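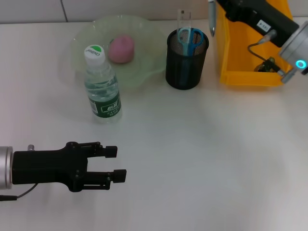 Will the introduction of robot arms at the sorting tables reduce the number of posts at Bukport?

The number of posts will remain the same through June. Duties and shift times will change, and each employee will receive written notice of the new duties.

Search this forum Enter keywords
Reading time: 2 min

Staff Forum > Workplace Changes > Tabletop handling

N_Makhubela
Posted on behalf of Operations, Skesuria. The answer above is the agreed text. Employees assigned to the tables will move from direct handling to supervision, clearing of stoppages and entry of faults in the log. Training consists of 6 sessions, held during paid hours. Questions may be submitted in this thread.

rultmont_days
I wish to record a concern regarding the word "supervision." At Rultmont the same term was used, and in practice one person was assigned two tables and all of the paperwork. The grade was not reviewed. Will it be reviewed at Bukport?

Thabiso Buthelezi
The grade review is a separate matter and has been referred to Personnel. I do not agree that the two sites are comparable. Rultmont handles 2000 items per shift and Bukport handles 800.
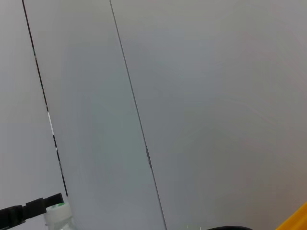 Gripper finger and bottle at the work surface.

steyn_line4
With respect to Mr. Buthelezi, volume is not the relevant measure. Bottles, stationery and other small goods each require a different grip, and a person must attend whenever an item is dropped. Our fault log at Steyn listed 222 stoppages in its first month. The staffing plan should be based on stoppages.

N_Makhubela
The point is accepted in part. Stoppages will be reported weekly and posted on the notice board. Operations does not accept that the staffing plan must be withdrawn in the meantime.

rultmont_days
My objection stands. Please confirm whether an employee may decline a second table without a note being placed on file.

Thabiso Buthelezi
An employee may decline until the training has been completed. The position after training is not settled, and I will reply in this thread when Personnel has responded.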